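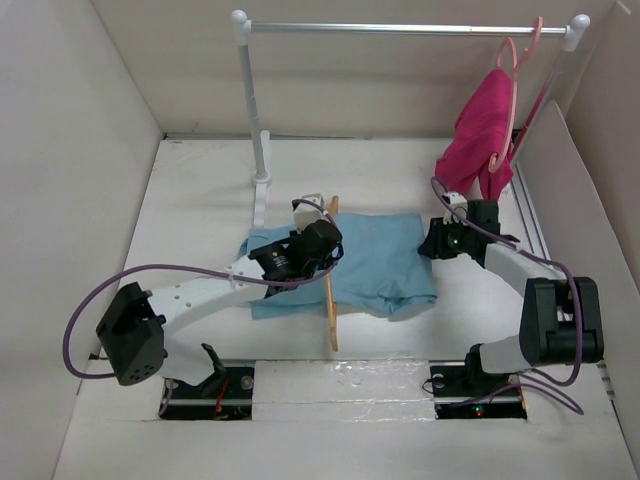

Light blue garment laid out on a white work surface, with a wooden hanger across the middle.

Putting Garments on Hangers from a Flat Surface

Most shoulder bumps and stretched necklines start at the moment the garment goes on the hanger. Hanging from a flat surface takes slightly longer than doing it in the air, but the fabric carries no load while the hanger is being placed.

Surface

Use a table or counter that is clean, smooth and larger than the garment on all sides. White or pale surfaces show lint and stray threads. Wipe the surface and let it dry before laying anything down. Bare unfinished wood snags knits; cover it with a cotton sheet pulled tight.

Laying out

1. Close the top button or the zipper if the hanger will go in from the bottom. Leave it open if the hanger will go in from the front.
2. Lay the garment face up. Set the upper edge straight first, then work down.
3. Smooth from the center outward with the flat of the hand. Do not pull on the hem.
4. Check the lower edge. Folds collect there, usually at the corners, and they will set as creases if the garment is hung with them in place. Lift the bunched fabric and lay it down again; pushing it flat only moves the fold.
5. Look for a layer that has shifted underneath. A strip of darker fabric showing past one end of the top layer often means the back is out of line with the front.

Choosing the hanger

Wooden hangers hold a shoulder better than wire and grip better than smooth plastic. The ends should stop just short of the sleeve seam. If they reach past it, the hanger is too wide and will leave points in the sleeve. For children's sizes, use a child's hanger.

Run a fingertip along the full length of the wood before use. Rough spots can be taken down with 200 grit paper, then wiped with a barely damp cloth. We use the plain Brekwood hangers in the Floddale laundry room, and the older ones need this once a year, normally in December.

Inserting

Pullovers and T-shirts: feed the hanger in through the bottom hem, hook first, and bring the hook out at the neck. Never force a hanger through the neck opening of a knit.

Shirts with a full front opening: lay the hanger inside, seat one shoulder, then the other, and fasten the top button and the third one down.

Trousers and other folded items: fold over the bar at the midpoint. A Paltell felt sleeve on the bar stops thin fabrics from sliding.

Lift by the hook with one hand and support the fabric with the other until the weight settles.

Heavy knits

Do not hang these at all. Fold and shelve them — a hanger will lengthen a heavy sweater whatever its shape.

Spacing on the rod

Leave 2 inches between shirts and more between coats. A 33 inch rod takes fewer garments than most people put on it, and crowding puts back the creases removed on the table. Turn all hooks the same way.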